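The Arm That Learned to Make a Bed
2020-05-14

Sioned Price had 85 beds to turn over each week at her family guesthouse in Trallerstead, and a February budget meeting that was going nowhere. The quote for a pair of robot arms was on the table. So was a leaking roof.

What won me over is how sensibly she planned it! She set aside 25 per cent of the money before choosing a single arm - for spare fingers, extra linen and the wages of whoever would stand beside it. Then she leased for one season and put the first trials on cot sheets, small enough to wash by the armful.

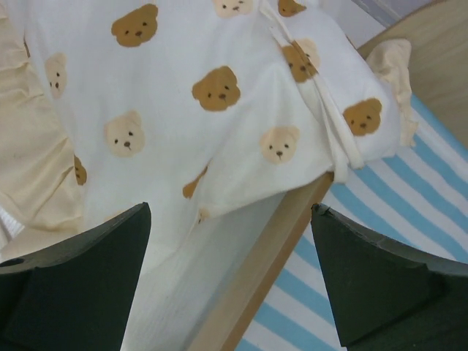
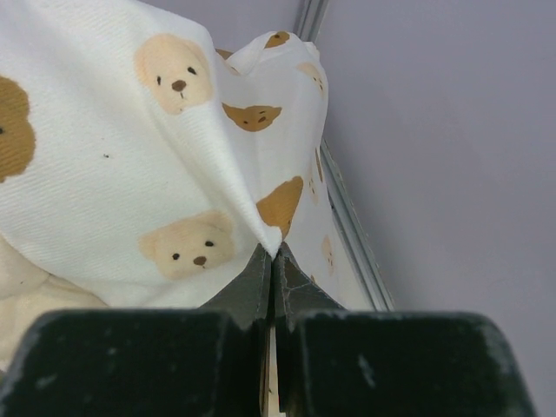 Bear-print fabric and a pair of dark gripper fingers.

Kuldeep Bhatia, who keeps the books, wanted a price per bed. Sioned wanted hours, and I think she was right. Fabric slumps and bunches differently every time, and a buyer who budgets only for hardware will be caught short by the teaching. Fingers wear too - they allowed $900 for replacements and gave them their own line.

The second lease decision comes up next winter. The roof, I'm pleased to report, got fixed first.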